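When the gripper won't let go: our cap-sorting fault
Project report, group 6
Daithí Ó Súilleabháin and Hagos Negash

Our project, Kettle, was meant to teach two robot arms to put soft things into clear plastic boxes. We picked caps, which sounds easy. They squash, they spring back and the brim gets in the way of everything, so we had a brilliant time with them!

The fault first showed up on a Thursday, in run 11. The right arm lowered a cap into its box, the control program (we named it Pivimen) logged "released", and the arm set off back to its rest position with the cap still in its fingers. The box came along too, and Hagos hit the stop button before it reached the edge of the table.
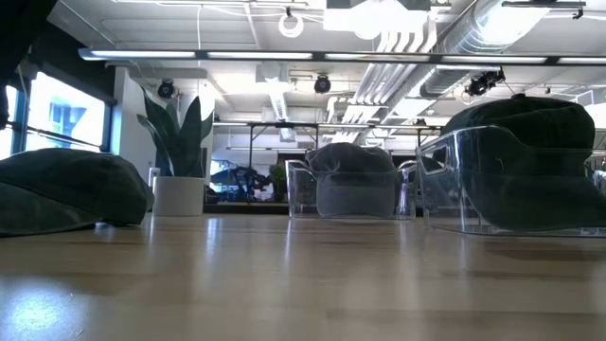 Figure 1. Caps and clear boxes on the worktable.

We did 195 runs in all, and the same thing happened in six of them. Our first guess was a weak motor, so we spent a whole afternoon swapping cables and learnt nothing (apart from how to swap cables very fast). Then Daithí plotted the finger position against time, and there it was – the log entry was written when the open command was sent, and no part of the program checked that the fingers had moved. If the cloth had bunched up between them, the arm drove off anyway.
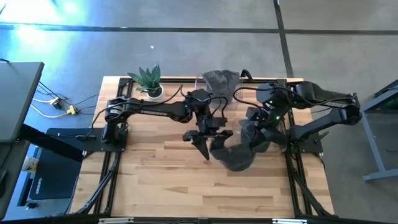
Cloth is much harder on a gripper than the foam blocks we practised with. A block drops as soon as the fingers part a little. A fold of fabric can stay wedged, and by then the next move has already begun.

The fix was 11 lines of code. Pivimen now reads the finger position after every open command and waits. If the gap is still too small, both arms hold still and the screen asks for a person to come over. We also slowed the first part of the lift, after Zidine, the group next door, told us they had done the same on their rig.

We tested the new version until the log reached some 896 entries, and there were no false releases in it. We did get two needless stops, both on the left arm, and we haven't found out why. Our next job is to try it with Cesau, the older gripper design, whose fingers are wider and open more slowly.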